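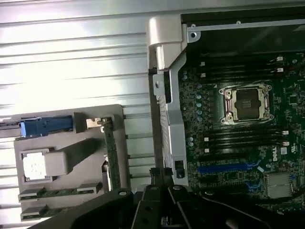 Socorro Mamani: Our office was asked the same thing last September. Please settle the ownership question before any of the desktops are moved, even to another floor.

Community > Workplace and Records > Equipment Disposal > Retired desktops

Retired desktops: what should be recorded before they are given away?

Submitted by Darmawan Halim

I am responsible for office equipment at a small adult education center in Tevamville. We have replaced our desktop computers and wish to offer the old ones to enrolled students. The original purchase was entered in our asset register under a single line, with a value of $2,571 for the whole group. Eleven computers remain. Two of these were bought with a grant, and the paperwork for that grant is incomplete.

I would like to know the following. Must each computer be listed separately before it leaves? Is a written statement about the storage drives expected, or is it enough that the drives have been erased? Finally, may we ask students for a small payment toward preparation costs?

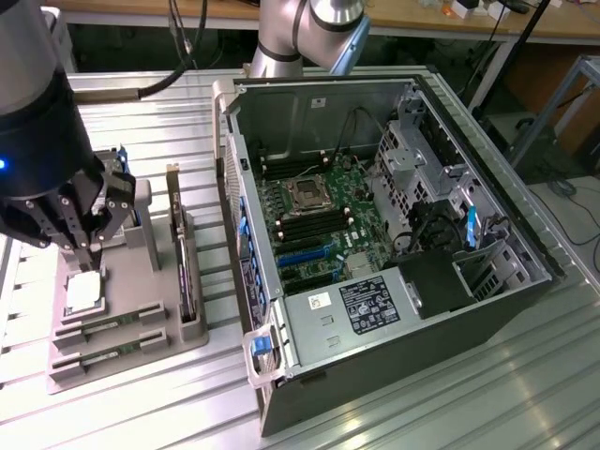 Reading time: 3 minutes

Answer from Heather Gourlay (marked helpful)

The single line in the register should be divided before any transfer takes place. Each computer should have its own entry showing the serial number, the original purchase date if known, the condition, and the name of the person or body receiving it. Where the individual price can't be established, it is generally acceptable to divide the total evenly and to note that this was done. Keep the old line visible and cross-reference it. Do not delete it.

The two grant-funded computers should be set aside for now. Many grant agreements require the written consent of the funder before equipment is given away or sold, and some require this for several years after the grant has closed. If your copy of the agreement is missing, write to the funder and request one.

On the drives, a signed statement is advisable. It should give the serial number of the drive as well as that of the computer, the method used, the date, and the name of the person who carried it out. If a drive has been removed and destroyed, the entry should say so. If you use an outside firm, ask for a certificate that lists drives individually. A certificate for "one pallet" will be of little use to you later.

You should also check whether software licenses may be passed on. Office programs bought under a volume agreement usually may not.

Answer from Jhosep Urrego

We used Prirker for the register and it was fine. You can export the list and print it. Regarding payment, we did not charge.

Answer from Elvira Taipe

I agree with most of the first answer, although I would not divide the value evenly if the computers were bought in different years. Our own register carried a figure of $1,298 for a group that turned out to include two separate orders, and the correction took most of a Sunday.

As to payment, please review your center's governing rules. In our case a fee was allowed provided that it did not exceed the cost of preparation. We recovered $292 in total and recorded it as income against the disposal. A receipt was issued to each student, with a sentence stating that the computer was supplied as is, without warranty or support. I would be glad to post the wording if it is of use.

Comment from Darmawan Halim

Thank you. I have written to the funder and will begin on the separate entries. The wording for the receipt would be appreciated.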